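February 8, 2021

Laundry again, and I have let myself be talked into a method. I should have known better. I have folded T-shirts the same way since I left home, sleeves in, bottom up, done, and they have gone into the drawer and come out of it and no visitor has ever asked to inspect them. But Pacita Evangelista sent me the Belmonte course at the weekend with three exclamation marks, and it was raining, so I watched all of it.

The Belmonte people believe you should begin with a dark cloth on the table. Pale clothes on a dark cloth, so you can see your edges. I will admit the cloth is a sensible idea as far as it goes. It also picks up every bit of fluff in the house, and it has creases of its own, which the lady in the course never mentions. Hers must be ironed. Who irons a cloth in order to fold a shirt on it?

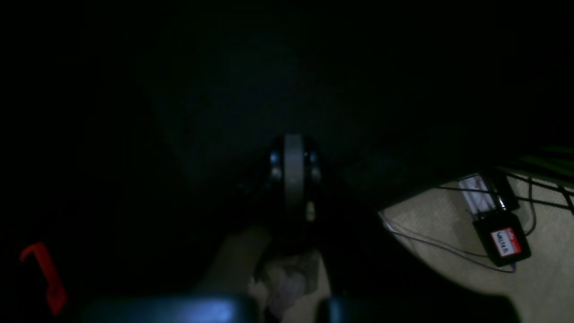
Anyway, I gave it a fair go. The course says to handle each thing as little as possible and to decide where it belongs before you pick it up. I decided the socks belonged in the sock drawer. I didn't need a course for that.

Then shirts, which is where they get serious. You lay the shirt on its side, flat, and you are supposed to stroke it from the middle outwards until it is "calm". I stroked. Cotton that has been through the machine for ten years doesn't become calm, it just moves the wrinkle along to somewhere else. Get the top flat and there is a ridge down the side. See to the side and the sleeve has bunched up again. The lower sleeve is always the worse of the two and I can't think why, unless it is something to do with which way I stand.

I wrote to Pacita at dinner time and said that as far as I could see the whole business came down to the sleeves, and if you got those straight the rest would look after itself, course or no course.

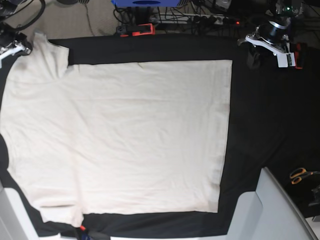 Pacita wrote back that I had it the wrong way round. Start from the hem, she said, get the hem square with the table and leave the sleeves alone till last, and stop arguing with a T-shirt. She has done her whole wardrobe this way since May and says her drawers shut now. I said mine shut too. She said that was because I lean on them. Fair.

So I tried the hem first for the afternoon lot. It was a bit better – I'll put that down here, where she won't read it. The long sides came in without much bother and the thing ended up more or less an oblong. The bottom corners still sagged. The course has an answer for that, naturally, and the answer is a Flerkby folding board, nearly 2,000 of them sold, as the man keeps telling us, as if that proved anything except that a lot of people have cupboards with a board in them.

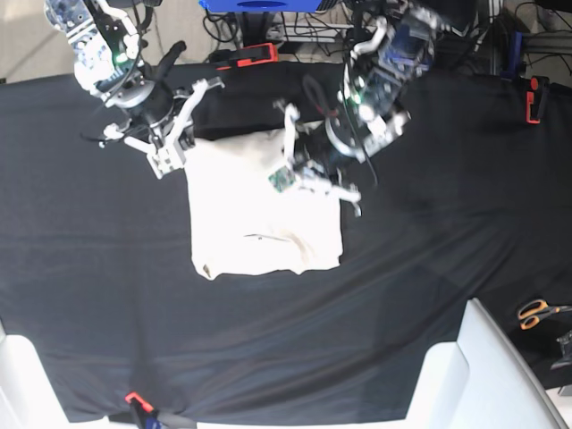
White T-shirt, folded. Corners still to be argued over.

I am not buying the board. I looked at the Tusetti one as well, in case, and it is the same board in grey.

What I would like to know is how long a fold lasts once the shirt is under four others. I shall leave the pile alone until Friday and then look. My guess is that the careful ones and the old quick ones will be in exactly the same state. If I'm wrong I will tell Pacita, though possibly not straight away.

Cloth shaken out of the back door. Towels tomorrow, the old way.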